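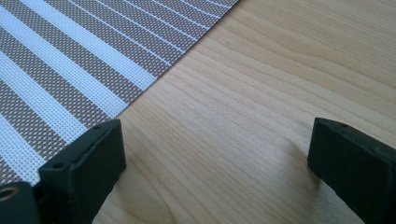

Table linen: revised care and folding notes

The woven mesh placemats supplied through Protard have now been in use since December, and the handling notes issued with them need some correction. The original sheet treated them as cloth. They are a synthetic weave, they do not absorb, and they should be wiped flat with a damp sponge and a drop of dish soap. On the white and taupe striped pattern, the open squares of the taupe bands hold crumbs and dried sauce longer than the white bands do, so wipe along the stripe first and across it second. Rinse under a tap if residue remains in the weave. Do not wring.

The cut edges are unhemmed. The ends of the strands form a slightly serrated border, and this is the part most likely to wear. Trim a lifted strand with small scissors, flush with the edge. Pulling it will draw the strand out along the full width of the mat. Liam Brophy tested a bead of clear fabric glue on several corners and reports that it stiffens the edge and yellows after a few weeks at a window. We do not recommend it.

Lift mats off the table before wiping the wood. Grit that falls through the mesh stays underneath and will scratch a glossy finish if the mat is slid. The table should be dry before the mat goes back, as moisture trapped beneath a mat can leave a dull patch that needs polishing out.

Storage is flat, face up, in the shallow drawer. If the drawer is full, mats may be rolled loosely with the pattern outward. A rolled mat will not lie flat immediately when it comes out. Leave it under a tray overnight. Hot water also relaxes the curl, but water above 104 degrees F has caused slight waviness on the Quispe mats and should be avoided until we know whether the other patterns behave the same way.

Printed fabric sheets are a separate case and may be folded. The usual fault is folding before the sheet is squared. Spread it fully on the tabletop, long sides running front to back, and smooth from the middle outward. Where a sheet carries both stripes and the fine speckled grid, use the stripes as the guide, as a skewed stripe is much easier to see than a skewed speckle. Work on one sheet at a time if the table is small. With one sheet flat on the left and another bunched into ridges on the right, there is little bare surface left for making the next fold. Press each fold from the closed side toward the open side. Several tight folds stacked at one end make a thick edge that will not sit level in a pile, so fold in halves.

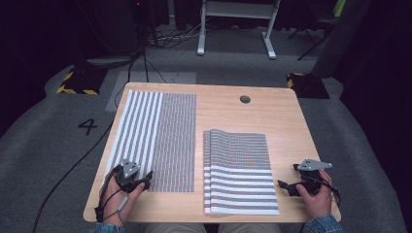

Supply and replacement

Dramo has discontinued the narrow border pattern. Remaining stock is held at Onport and will be issued against worn pieces only. Requests go to Przemysław Sobczak, with the pattern name and the size in inches measured along the straight edge. Measure the mat itself, as the printed label was trimmed from the second batch.

Worn mats can be cut down for drawer liners. Use a steel rule and a sharp blade on a cutting board, and make several light passes.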